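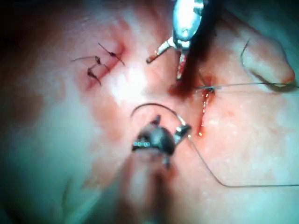

Estdale, Nov 25, 2019

Quick one from the suturing group, short week. The Stimholm software has been running the plain stitches at Lutano since March and we finally have a tally. 1,296 stitches logged. 1,185 of them with no hand on the controls from start to finish. The rest got taken over by whoever was at the console, mostly for thread tangles, a few for bleeding that hid the edge.

What changed for us: the console shift is mostly watching now. Sit, watch the needle, watch the thread, foot near the pedal. Sounds easy. It's tiring in a way the old shifts weren't, and several of you have said so. So from next month nobody watches longer than one closure set without a swap. Rota is on the door – please check it, don't rely on the email, the email was wrong.

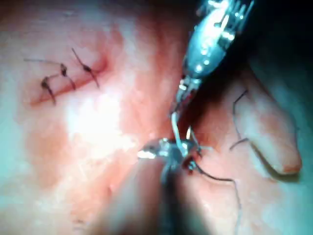 Three stitches tied, two instruments at the thread.

Other changes. Setup takes longer then it used to, closing takes less. Thread trays get stocked by the early shift, not the console person. All 13 of us still have to keep up hand skills, and that means real practice hours, on paid time. Management has agreed to that in writing. Copy in the break room.

Also no, no jobs are going. Asked twice, same answer twice. Two posts are being retitled and the pay grade stays where it is. If your letter says different bring it to the Tufa office before Friday.

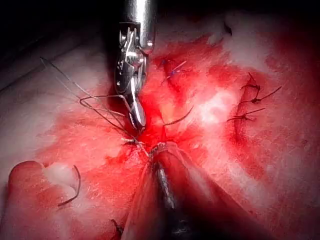 Perla Villaseñor writes that she'd take the new setup over the old one most days, her shoulders certainly would, but she wants the takeover log read out at handover. "I hear about a tangle two shifts later, from somebody in the parking lot," she says, and she'd like that fixed before any more work moves over to the software.

Fair. It's on the agenda for the next meeting. Bring your own takeover notes, even teh messy ones.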